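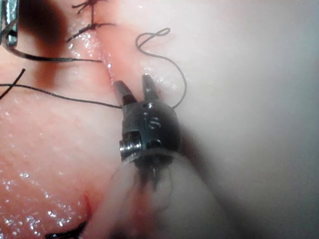 Small metal gripper with its jaws slightly apart.

Review calls for common rules on stored evidence

Laboratories serving courts in the Plandau region should adopt a single set of rules for labelling, storing and disposing of evidence samples, according to a review published by the Karnance Institute on April 11, 2024. The review found that practice differed widely between laboratories, and sometimes between departments in the same building.

The review team, led by Chaimae Ezzat, examined storage records at 13 laboratories. It asked each to trace a selection of samples from the date of receipt to the present day. Of the 3,335 samples selected, 2,648 could be traced without a gap in the written record. For the remainder, at least one transfer had been left unsigned, or the entry gave no shelf or freezer location. The review stresses that a gap in the record does not mean that a sample was lost or altered. It does mean that a laboratory may be unable to answer a court's questions on the point.

Much of the report concerns the length of time for which material is kept. Some laboratories hold samples until they are told in writing that a case has closed. Others work to a fixed period, which in two instances had been set before the present storage buildings were in use. The review recommends that no sample from an unsolved case be destroyed without written consent from the investigating authority, and that this consent be kept for at least 15 years.

The report also considers the electronic register known as Helmy, now used by several of the laboratories. Staff found it quicker than paper forms, but older entries had often been copied across without their original dates. The review advises that scanned copies of the paper forms be attached to these entries before the originals are sent to the archive at Dametico.

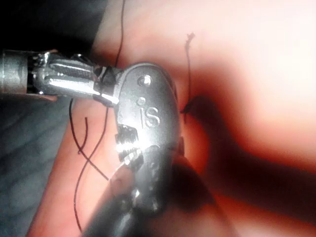 Dayana Cuevas told the consultation meeting that defence solicitors should be able to see the full storage history of a sample on request, including any entries later corrected. At present, she said, a request of this kind could take months, and the reply was often a summary prepared by the laboratory – useful in its way, but no substitute for the record itself.

The review supports that view in part. It proposes that storage histories be released to both parties on the same day, with the names of junior staff removed where the court agrees. Laboratories would bear the cost of preparing the first copy.

Written responses to the recommendations are invited from laboratories, legal practitioners and members of the public. They should state the number of the recommendation to which they refer and may be sent to the Institute's publications office until the end of April. Responses will be published in full unless the sender asks otherwise.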